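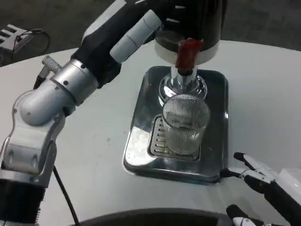

January
By Markos Giannakopoulos

The side story The Plillport Ferry, which until now could only be read in the collected comic of Wei, is to be added to the game version as a full chapter. Jedex, the small publisher behind both, confirmed the plan in a notice to subscribers. The chapter takes place almost wholly inside the ferry's tea room over one night crossing, and the publisher says the artists have redrawn the room from scratch for the game, down to a drinks machine, where the comic had only a kettle and a shelf. The machine matters to the plot, as readers of the comic will remember that the missing passenger is last seen waiting for a drink.

The Plillport Ferry was first printed as an extra at the back of the second volume of the comic. It is set after the main story and follows two of the lesser characters, the harbour clerk and her brother, as they travel back to Stumora for a funeral. The ferry loses its engine partway across, and by morning the number of people on board no longer matches the passenger list. The comic version ran to 6 short parts and left the reason open.

Jedex says the game chapter keeps the same order of events but adds scenes told from the point of view of the ship's cook, who had no lines in the comic. There will be 2 endings. One follows the printed version closely. The other is new and can only be reached by players who have already finished the Stumora route in the main game. The publisher has not said whether the new ending should be counted as part of the main story, a question that has been argued over on the readers' forum since the notice went out.

The script for the chapter has 1373 lines of dialogue, of which 1066 are new. The remaining lines come from the comic, with small changes where a speech had depended on a drawing to make sense. The clerk's long talk on deck has been cut in half and split between two scenes. A short passage about the lighthouse, dropped from the comic when it was collected, has been put back.

Rafail Giannakopoulos, who wrote the original side story, has returned to write the new scenes. In a note sent out with the notice he said he had always meant the cook to have a larger part. "There were pages for him in the first draft and they went when we ran out of room," he wrote. "He knows who got off the boat. I wanted to let him say so, or at least let him choose not to."

He also said that the date of the crossing, which was given differently in the comic and in the game's own glossary, will be settled in the new chapter. The glossary entry will be changed to match. Other entries for Plillport and the ferry line are being rewritten at the same time, and those for the clerk's family will stay locked until the chapter has been read.

Voices will be recorded for the clerk, her brother and the cook. The rest of the passengers will be text only, as in the earlier side chapters. The music is taken mostly from the main game, with one new piece for the deck scenes.

The chapter will be free to those who own the full game and will be sold separately to those who have only the first part. Jedex has not given a release date. A reprint of the second volume of the comic is planned for the same period, with the lighthouse passage included and a new cover.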